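Packing and Storing Caps: Project Report
Devendra Tripathi and Babita Grewal
Jul 24, 2019

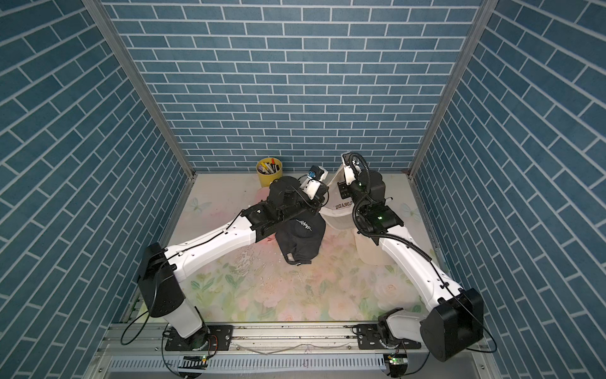
Our project looked at how baseball caps can be stored so that the crown keeps its shape. We chose caps because most students own at least one and few have a good place to put it. The work was done for the Memstead design course and began in April.

We compared three ways of storing a cap: flat on its brim, folded with the back pushed into the crown, and hung by the adjustment strap. Each cap was left for 30 days. We measured the height of the crown before and after.

The folded caps lost the most height, nearly 20 mm in the worst case. Hanging kept the crown round but left a bend in the strap on two caps. Flat storage gave the best shape – it also took up the most shelf space.

We used seven caps, so the results are limited. A black cap and a white one of the same make behaved differently, and we did not find out why. Babita wants to repeat the folded test with a paper filling inside the crown.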